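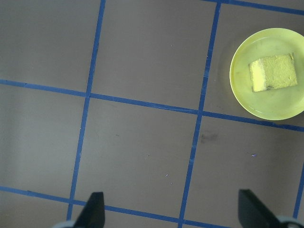 A sponge on a yellow plate.

I met the woman behind Gurkero, a guesthouse on the island of Trakar, over a 5 p.m. coffee that ran well past dinner (my fault, I kept asking about the ferries!). "Come in April," she told me. "The water's cold, but you get the whole bay."

She opened with 12 beds and a borrowed boat. 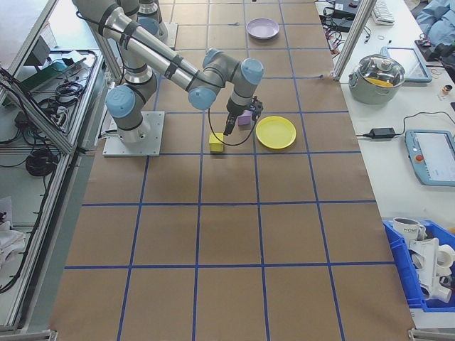
Getting up to Ultosach

Her favorite walk is the old goat path to Ultosach, around 200 steps and then a long ridge. "Wear real shoes," she said, looking at mine. 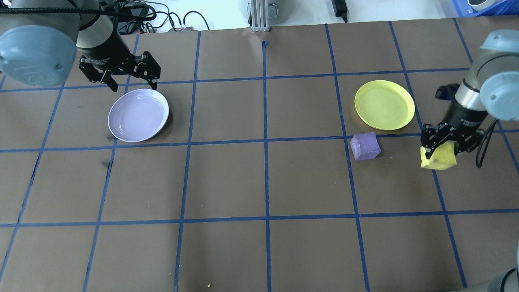 I asked where she sends hungry guests afterward, and she said the Halilović bakery before I'd even finished. "Get the cheese one. Get two."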